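Notes on boards, worktops and bathroom-style metal fittings in the kitchen. Last revised in November. Quantities are for one kitchen of ordinary size.

## Wooden boards

Wash a board by hand with hot water and a little washing-up liquid, both faces and all four edges. Wetting one face only lets that face swell while the other stays put, and a board treated this way for a winter will rock on the worktop. Rinse, wipe off the surplus with a cloth and stand the board on a long edge with air on both sides. A board laid flat on a towel dries from the top and stays damp beneath.

Never put a board in the dishwasher or leave it soaking in the sink.

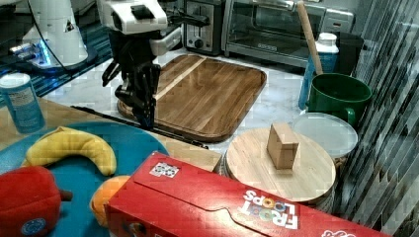
Oil is needed when a few drops of water sprinkled on the surface soak in instead of standing up. In a heated house that comes round every 6 weeks or so for a board in daily use, less often for one that is mostly used for bread. Use food-grade mineral oil. Olive, sunflower and rapeseed oils go sticky and then rancid, and once they have soaked in they are hard to get out. Walnut oil sets properly but should be kept out of a house where anyone has a nut allergy.

Method:

1. Start with a board that has dried overnight.
2. Warm the oil by standing the closed bottle in a jug of hot tap water.
3. Wipe on a full coat with a folded cotton cloth, working along the grain. Do the end grain twice.
4. Leave for 30 minutes.
5. Wipe off everything that has not soaked in. Buff with a dry cloth.
6. Stand on edge until the next morning.

I use Tudinar board oil, which comes in a 357 ml bottle with a narrow spout. One bottle does two large boards for most of a year. Any plain mineral oil sold for boards will do the same work.

Rough patches can be taken back with 180 grit paper and then 240, used dry on a flat cork block. Damp the surface, let it dry, and sand lightly once more with the 240 to remove the raised fibres before oiling. Deep knife scores are better left to a plane or a cabinet scraper. Sanding them out by hand makes a hollow, and a knife bridges a hollow and leaves the bottom of the onion uncut.

For smells, rub with half a lemon and coarse salt, leave for five minutes and rinse. Bleach is not needed for routine cleaning.

Cracks running in from the end grain collect food and cannot be cleaned. A crack shorter than a fingernail can be watched. Anything longer means the board should be cut down past the crack or retired to the shed.

## Keeping a board still

A damp dishcloth under the board is adequate. A square of open-weave rubber shelf liner is better and does not leave a wet patch. Rinse the liner after each use, as crumbs caught in it will scratch a polished worktop. Stick-on rubber feet prevent the board from being turned over, so it wears on one face and tends to cup.

## Marble, and surfaces made to look like it

The two need different handling, so find out which you have before buying a cleaner. Real marble feels cold to the back of the hand and its veins usually carry on over the edge. Printed laminate tends to repeat its pattern along a long run. If still unsure, treat it as marble.

Marble is etched by acids: lemon, vinegar, tomato, wine, most descalers. The dull ring left behind is damage to the polish and no cleaner will lift it. Wipe spills at once with plain water. For daily cleaning use a neutral soap well diluted, then a second cloth wrung out in clean water, then a dry cloth. Sealer slows staining but does nothing against etching.

Laminate tolerates mild acids but not heat or standing water at the joints. Run a dry cloth along any joint near the sink last thing at night. If the edging has started to lift, dry it with a hairdryer on low and refix it with contact adhesive before steam gets further in.

Oil stains on unsealed stone respond to a poultice. Mix bicarbonate of soda and water to a thick paste, spread it to the depth of a pound coin, cover with cling film and leave for a day. Lift off with a plastic scraper. Two or three rounds may be required.

## Rails and metal fittings

Dark finishes are thin. On oil-rubbed bronze in particular the coating is meant to wear a little at the edges, but scouring cream will take it off in an afternoon. Clean with a soft cloth and warm water and dry straight away. In hard water areas the drying matters more than the washing. A thin coat of clear paste wax twice a year helps water run off; Skemholm clear is the one I have in the cupboard, applied sparingly and buffed after ten minutes.

Do not use vinegar, limescale spray or metal polish on any dark finish.

Most rails are held to a concealed wall plate by a small grub screw, normally on the underside of the mount. Rails work loose when the grub screw backs out, and more often when the plate behind has moved. Check the grub screw first with the correct hex key. If it is tight and the rail still moves, take the rail off and look at the wall fixings. In plasterboard, ordinary plugs will not hold a rail that has wet towels pulled from it – use a Grekel spring toggle or similar, or move the bracket to a stud. Fit the plate level, tighten both screws by turns, and refit the rail.

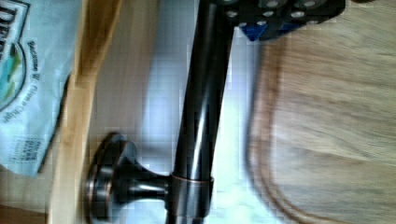
**Can a grub screw be locked with thread adhesive so that it stays put?**

Use a low-strength grade, one small drop on the thread, and let it cure overnight before hanging anything on the rail. High-strength grades need heat to release and the heat will spoil the finish. A single turn of plumber's tape on the thread does nearly as well and comes apart cleanly.

## Materials kept to hand

- Mineral oil for boards
- Cotton cloths, cut from old sheets and washed without fabric softener
- 180 and 240 grit paper, cork block
- Clear paste wax
- Neutral soap
- Hex keys, 1.5 mm to 4 mm – the small sizes wear first, so keep a spare of the 2 mm
- Spring toggles in two sizes

Cloths used with mineral oil can be washed hot. Cloths used with any drying oil, walnut included, must be laid flat outdoors until stiff before they go in the bin, as a crumpled one can heat up and catch fire.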